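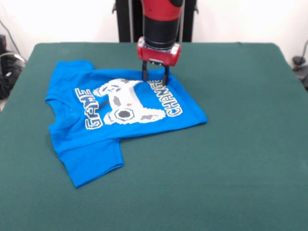

Garment cell, gripper fingers at the upper edge of the test shirt.

July 5, 2026
By the equipment planning desk, Grilwood

Pre-purchase inspection, garment handling cell. Completed ahead of the September budget round. Supplier: Hillik. Integrator: Blomqvist.

1. Arm housing and collar: PASS. Fixings on the front face to be added to the service schedule.

2. Gripper fingers: PASS WITH COMMENT. Thin parallel type. Quote covers one pair only. Budget for 2 spare pairs at 394 each.

3. Contact with fabric: COMMENT. Printed shirts should be gripped clear of the lettering where possible. Hillik to state maximum finger force in writing.

4. Table covering: COMMENT. Green cloth is draped over the table and is not fixed in the drawing. Price a clamped cover. Colour may stay as it is, the contrast with blue and white garments is good.

5. Cables at rear and sides: ACTION. Loops hang near the wall. Trunking is missing from the Blomqvist quote, line 17. Ask for a revised figure.

6. Guarding: ACTION. No allowance made. Grimow panels fit the floor plan, lead time 18 weeks, so the order must go in before the arm is paid for.

7. Emergency stop: NOT CHECKED. Hold final payment until tested on site.

8. Lighting: PASS. No extra spend.

Result: purchase may proceed to budget once items 5 and 6 are priced. Item 7 stays open until installation.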